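Ticket 309: Trial welcome emails going out twice, or not at all
Product: Canamus (email sequences)
Status: Solved, leaving open until Friday

Hi all, me again. So I set up our free trial onboarding sequence in Canamus last week, five emails over 14 days, nothing fancy, and it has gone a bit sideways. Some people who sign up for a Terutura trial get the welcome email 2 times within the same minute. Others get nothing until the "your trial is ending" one, which must be a pretty weird first hello from a company!

What I've got: signup form on our site, form posts to Utetis (that's our CRM), Utetis pushes the contact to Canamus, and Canamus starts the sequence when the tag "trial-start" shows up. I did a test import of 1000 old contacts back in February with the same tag and that went through fine, no doubles, so I sort of assumed the tag part was solid.

Things I tried before bugging you:

Turned the sequence off and on again. No change.

Signed up myself with a plus address. Got two welcomes. Signed up with my Wogan address (old job, they still forward it, bless them) and got zero.

Checked the suppression list for the zero one. Not on there.

Deleted the "trial-start" tag from my test contact and added it back by hand. One email, right away, exactly like it should be. So the email itself is fine and the sending is fine, and it's something about how people get in.

Then I went through the activity log for my plus address and the tag is added at 10:42, and added again at 10:42. Two entries, and the source column says "API" for both, so I can't tell who's doing it.

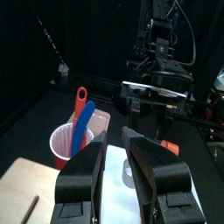 Şengül Tatlı replied that the two entries have different key IDs if you open them up (click the little arrow, I had no idea that was clickable), so two separate connections are adding the tag. She asked me to look under Settings, Connected apps, and see whether the form was hooked up directly as well as through Utetis.

And yep, it was. Maxence Picard had connected the form straight to Canamus when we first tried it out, before we had the CRM in the middle, and that connection was still alive. I've switched it off. Three test signups since then and three single welcomes, hooray.

The missing ones were a different thing. Utetis only pushes a contact if it's new, and my Wogan address was already in there from a webinar, so it never got the tag at all. Same story for the real people I checked. I changed the rule from "contact created" to "form submitted" and tried the Wogan address again, and the welcome came in before I'd even switched tabs.

One leftover question, Şengül: if I add the tag now to the people who were skipped, do they start from email one, or does Canamus go by their signup date and jump them ahead? I'd rather ask than send "welcome!" to someone on day 13. I'm holding off on those until I hear from you.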